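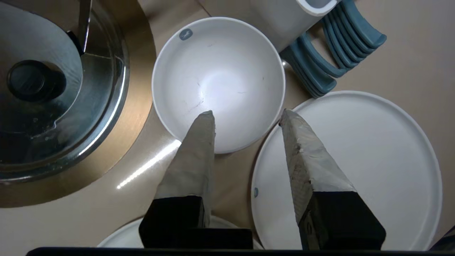 Does Stacking Save Space? A Test of Kitchenware Storage in a Shared Student Kitchen
Project report, Loïc Lecomte

Why we did this

The Roussel housing guide tells new residents that nesting their dishes will "double the usable shelf." I have lived in Roussel for two years and have never seen a shelf double. Our group wanted to know how much room stacking saves with the mixed kitchenware that students own, which comes from several stores and was never meant to fit together.

What we used

We took everything out of one kitchen's cupboards and put it on the table: white plates, a deep white bowl, a metal pot with a glass lid, and the smaller stuff that had been living behind them. Nothing was bought for the project. The bowl has gray streaks and scratch marks inside, and we kept it in because worn dishes are what people have.

The shelf we used is 80 cm wide. We packed it 22 times, alternating between two methods. In the first, each item stood on its own wherever it fit. In the second, we followed the nesting chart from Zorari, a storage planning sheet that the guide recommends. We measured the width of shelf left over each time.

Results

Nesting did leave more room. I expected this and so would anyone who has put a bowl on a plate. The gain was nowhere near double, though, and most of it came from the plates alone. Once those were in one pile, the rest of the chart hardly mattered.

The pot was the problem. The chart says to turn the lid upside down and set a bowl in it. With our lid this made a tower that rocked whenever the door was closed, and we gave up on it after 3 tries. The chart also assumes that you never need the bottom plate. Everyone in our kitchen wanted the big plate first, and the big plate was always at the bottom.

We also sent a survey to the building and got 129 replies. Most people said they stack their dishes. I don't put much weight on this — people say they stack in the same way they say they floss, and we didn't look inside their cupboards.

Problems with the test

One shelf and one set of dishes is a small base for any claim. The same person did all the packing and got faster as the day went on, so our timing figures are left out. We had planned to repeat everything in the Rukura building in August, but the kitchens there were closed for painting.

For now I would tell new residents to pile up the plates, leave the pot alone, and ignore the word "double" until the guide says where it came from. I have asked the housing office for the source and am still waiting.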